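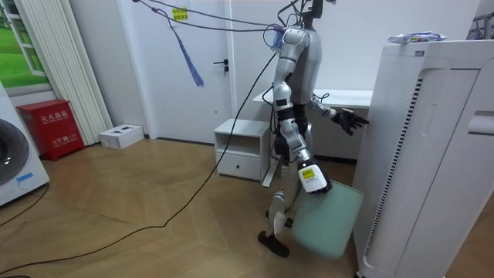

Mid-stride, gripping a tablet or some sort of board.

Forum > Console Talk > Sales and Charts
Thread: Bredley physical chart, the October numbers, and why I need a lie down

cartridge_goblin wrote:
So the Bredley boxed chart is up and I have thoughts. Altov Rally 2 sold 2120 copies in its launch week. The first one, which had a worse box and a soundtrack made of bees, sold more than that in its second month. Meanwhile the farming game has been out for three years and still moved 2000, because apparently there is no bottom to how many people want to own a pretend goat.

I'm calling it. Boxed games are a gift shop item now. You buy one for your nephew and he asks where the code is.

mildsauce wrote:
You say this every October.

cartridge_goblin wrote:
And every October I get a little more right.

Patchnotes_Pete wrote:
Bredley only counts shops that report to Bredley. My local place doesn't. It has a till with a drawer that you have to hit. You're looking at part of a part of the market and declaring the patient dead.

Also, Altov Rally 2 shipped with a half empty case on one console. The disc has the menu and one track, and the rest is a download. Anybody who reads the back of the box puts it down again. I did, and I liked the first one enough to buy the bees soundtrack.

cartridge_goblin wrote:
A shop that doesn't report had the same share last year and the year before. The line still goes down. You can't blame the drawer.

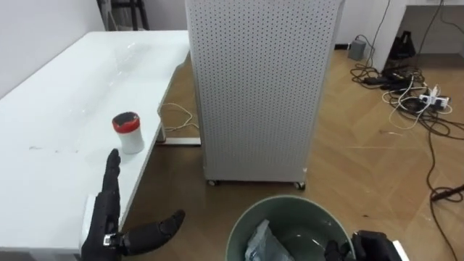
lowpoly_linda wrote:
And the line goes down because they stopped putting copies on the shelf, which I'd like somebody in this thread to admit. I went to three stores for Altov on launch day. Store one had sold out of its two copies. Store two had the steelbook and wanted $50 extra for a tin with a car on it. Store three asked me if I meant the movie. If you print a handful of something, you will sell a handful of it, and then a man in a meeting will hold up a chart and say the public has spoken.

mildsauce wrote:
Did you buy the tin?

lowpoly_linda wrote:
It's a nice tin.

Patchnotes_Pete wrote:
There it is.

sidescroller_ed wrote:
Can I be boring? Launch week comparisons are junk unless you know what day each game came out. Altov 2 landed late in the tracking week, so that number is a few days of sales. The first game got the whole week. Wait for the second chart before holding the funeral.

I'd be more worried about Sustex. They put out a puzzle game with no digital version, as a stunt, and it didn't make the top 40. That was the cleanest test we were ever going to get of "people will buy discs if discs are all there is." They will not. They'll play something else.

cartridge_goblin wrote:
Thank you, Ed. Ed gets it.

sidescroller_ed wrote:
I disagreed with you in the first paragraph.

cartridge_goblin wrote:
I skimmed.

lowpoly_linda wrote:
The Sustex thing was a sliding block game with a fish on the cover. I wouldn't have bought that if they'd delivered it by hand with a cake.

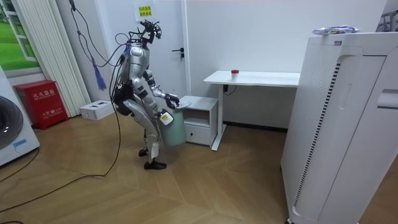

Patchnotes_Pete wrote:
Going back to shelf stock, since Linda is right and it pains me. Bredley's own notes say the number of stores carrying new releases is down again, and they put it in the small print under the table where it can't frighten anyone. Fewer stores, fewer copies, lower chart, and then fewer stores. What's left is a bunch of us shuffling toward the one remaining display with our knees bent and one arm out over it, like the robot up there at its little white cabinet. I don't have a purple tassel but I'd consider one for launch days. Anyway, I want somebody to do sales per store. I bet it's flat.

mildsauce wrote:
You could do that yourself, the store counts are in the archive.

Patchnotes_Pete wrote:
I said I want somebody to.

Carstea_fan1951 wrote:
Cârstea Games still does full discs, full manuals, the lot. Their last strategy game came with a fold-out map. It was number 38 on the chart and I was very proud of it.

sidescroller_ed wrote:
Is the map any good?

Carstea_fan1951 wrote:
Two of the rivers are wrong.

cartridge_goblin wrote:
OK, I'll hold off until the second week numbers. If Altov drops more than half, I'm reposting my first comment in capitals. If it doesn't, I will buy the tin.

lowpoly_linda wrote:
They're out of the tin.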